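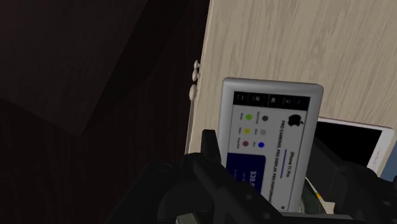

发件人：Clasedus 仿真组
收件人：gripper-list
主题：回复：指垫换了以后,手机和小锅到底哪个难夹
日期：10/4/18

各位好，

先谢谢上周那封信，问得特别细，我拖到今天才把几轮仿真跑完，见谅！原信我引在下面，后面一条一条接着说。

> 我们 Brerstead 这边在 Panda 上试两指平行夹爪，薄的东西总是夹得不踏实。
> 想请教三件事：
> 1. 手机这类薄板件，你们是夹长边还是夹短边？夹持力给多大？
> 2. 腕部相机够不够用？还是一定要在外面再架一个固定视角？
> 3. 圆的、带沿的东西（盘子、小锅），用两根直指夹是不是自找麻烦？要不要干脆换三指？
> 另外，你们说的 Shehu 控制器和自带的阻抗控制比，差别大到值得折腾吗？

好，开始。

先说场景，免得大家复现的时候对不上。臂是 Franka 的 Panda，装在深色桌面上，旁边一个浅色木纹的柜子，要抓的东西都放在柜顶：手机、铅笔、一个蓝白色的小方盒，还有一个深褐色、个头挺大的鱼形模型。鱼是我特意留的，因为它占地方，逼着规划器绕路。谁嫌它碍事可以先删掉，不过我劝你留着，真实桌面哪有那么干净的。

第 1 条，手机。我两种都试了。夹长边看着稳当，可是手指得伸下去贴着台面，指尖稍微低一点就蹭柜顶，接触力一下子蹿上来，控制器立刻进保护。夹短边呢，手指好下，但提起来以后力矩大，手机会绕着接触线慢慢转。我最后还是选了长边，下探高度单独标定，接触前那一小段把速度降下来。夹持力我从 10 N 开始往上加，10 N 的时候拎起来没事，手腕一转就滑；再往上加一点就好多了。具体加到多少我不敢给你一个万能数，跟指垫的摩擦系数关系太大，我这边的系数是自己填的，你们那边是真橡胶，别照抄。

还有个小坑：手机的碰撞体如果用原始网格，边框那圈圆角会让接触点跳来跳去，夹着夹着就抖，看得人心烦。换成一个简单的长方体以后立刻安静了。我为这个折腾了整整一个下午，写出来给大家省点时间。

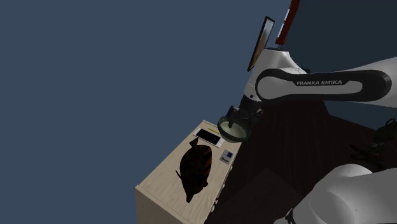

再说规划。从柜子上方往下走的时候，肘部很容易把自己拧到关节限位附近，尤其是目标靠近柜子后缘的时候。我的做法是给第七关节一个偏好角，让腕部别转太多，路径会长一点，但是末端平顺得多。每条轨迹我切成 200 个点，太密了控制器那边要丢包（准确说是我的网桥写得烂，不怪控制器），太疏了转弯的地方会有顿挫感。Pirkville 那套开源配置的默认值更密，我用下来觉得没必要，当然你们机器好的话随意。

顺便答一下 Shehu 控制器那个问题。我的感觉是：空载走轨迹，跟自带的阻抗控制几乎分不出来，你要是只做搬运，真不用换。差别在接触那一瞬间。自带的那套刚度调低了以后，手指碰到东西会往旁边让，薄物体就被推歪了；Shehu 的可以只在下探方向放软，横向照样硬，对手机特别友好。代价是参数多得吓人，文档又写得惜字如金，我七月份刚装的时候差点放弃。建议先拿一套能跑的参数，一次只动一个，动完就记下来，不然三天以后自己都不认得自己改过什么。

第 2 条，相机。腕部相机我很喜欢，近处的细节好，手机屏幕上的字都能拍清楚一部分，标语那种大字完全没问题。可是它有个绕不过去的毛病：东西一夹起来，手指就挡在前面，物体下边那一截基本看不见。你要是靠下沿来估计姿态，那就抓瞎了。另外近处的物体会占掉大半个视野，后面还剩什么东西、摆在哪儿，只能靠猜。

所以我的答案是两个都要。固定视角负责找东西、查有没有碰撞，腕部视角负责最后那一小段对准。固定的那个我试过几个位置，斜上方往下看最省心，能同时看到柜顶和臂的大半截。正侧面反而不好，臂自己一横过来，后面全挡住了。光照也值得花点心思，深色的夹爪配深色的背景，分割出来的边缘一塌糊涂，我后来把背景改成纯色的灰蓝，一下子干净很多。真机上没法这么偷懒，挂块布也行吧。

第 3 条，小锅。说实话我一开始也觉得两根直指夹圆沿是自讨苦吃，结果没那么糟。诀窍是别想着去抱整个圆，就从上面竖直下去，一根手指在沿里，一根在沿外，捏住那道边。难的是捏住以后，锅的重心在一侧，整个会往下歪，歪多少看夹持力，也看你捏得有多深。歪一点没关系，只要放下的时候把这个角度补回去，不然一边先着台，另一边“啪”地拍下去。

三指我也装上去比过。抓圆的东西当然舒服，中心自己就对上了。可它太胖！柜顶东西一多，手指张开还没下去呢，先碰到旁边的小方盒。两指细长，能往缝里钻，这一点在杂乱的台面上太要紧了。如果你们的台面上永远只有锅和盘子，那换三指没毛病；像我这样什么都堆一起的，我还是站两指。
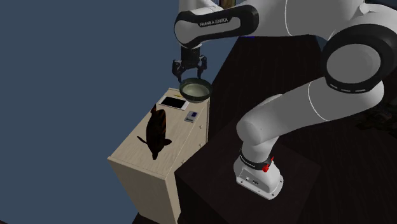

附：我这边准备接着试的几样

一、指垫加一道浅的 V 形槽，看看捏沿的时候能不能少歪一点。担心的是夹手机时接触面变小，两头不讨好。

二、铅笔。细、会滚，又躺在柜子后缘，目前成功率难看得我不好意思写。谁有好办法请务必回信，哪怕是土办法。

三、夹持力改成闭环。现在是给个定值就不管了，滑了也不知道。有没有人用腕部力矩反推过滑动？我想听听噪声大不大。

四、把同样的流程搬到真机上跑一遍，指垫就用 Brerstead 推荐的那种。摩擦系数到时候实测，测完发上来。

配置文件和物体模型我打了个包，需要的直接回信，我单独发，列表的附件大小限制实在太小气了。Brerstead 的朋友如果已经在真机上捏过锅沿，拜托告诉我歪了多少度，我好拿来校一校仿真里的参数。

祝顺利，
Clasedus 仿真组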